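The Second Arm: Budgeting for a Two-Arm Work Cell

When the engineering workshop at Quansah began planning its two-arm cell, the purchase request ran to a single line. By the time the order was placed in August, it had grown to 30 lines, and the arms themselves accounted for fewer of them than the finance office had expected. Mounts, cables, fingers and spare fasteners made up the rest.

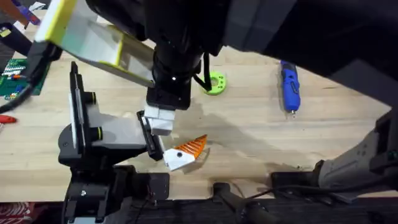

The workshop's first decision concerned the table. A purpose-built steel platform had been quoted by Brevlow, with delivery in nine weeks. The planning group chose a wooden top instead and moved the difference into tooling, on the grounds that a tabletop can be replaced in an afternoon and a poorly chosen gripper holds up every job behind it.

Tooling proved the hardest item to estimate. Fingers wear, and different tasks call for different shapes. The group set aside $3,000 for the first year of fingers, brackets and printed parts, and placed it under consumables so that small orders would not need separate approval.
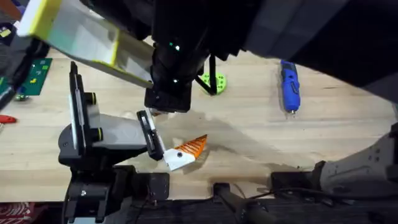
Aled Gethin disagrees with that approach. In his view, fingers belong in the capital budget for the first year, when a new cell is still finding its final form, and should move to consumables only after the designs have settled. Otherwise, he argues, the true price of the cell never appears in one place.

Both methods have their supporters, and the workshop has agreed to review the question at its next budget round. Service is a separate matter. Clemier offered a contract covering both arms for 2 years — parts included, travel excluded — and the group accepted it after comparing the cost of a single unplanned visit.

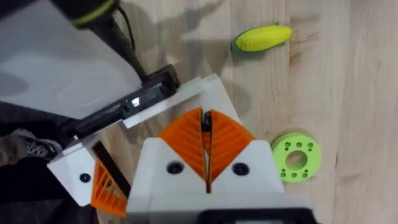
Floor space and staff time should also be entered at full value. An operator will be near the cell for much of its early life, and those hours are easily left out of a request written around hardware. The Quansah plan lists them on the first page, ahead of the equipment.

Software licenses came last. Sodov prices its control package by the arm, so a second arm doubles the annual fee even when both share one table.
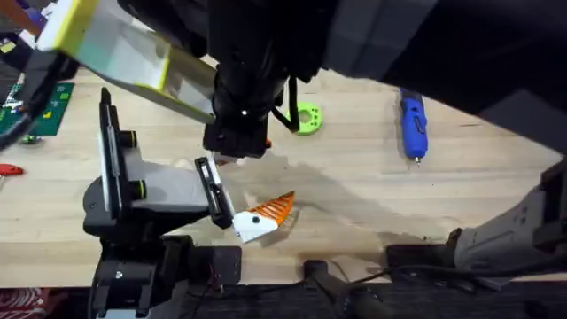 For buyers preparing a similar request, the workshop recommends asking each supplier for a written list of what is excluded from the quote. Cable sets and mounting plates were the items most often missing from the offers it received.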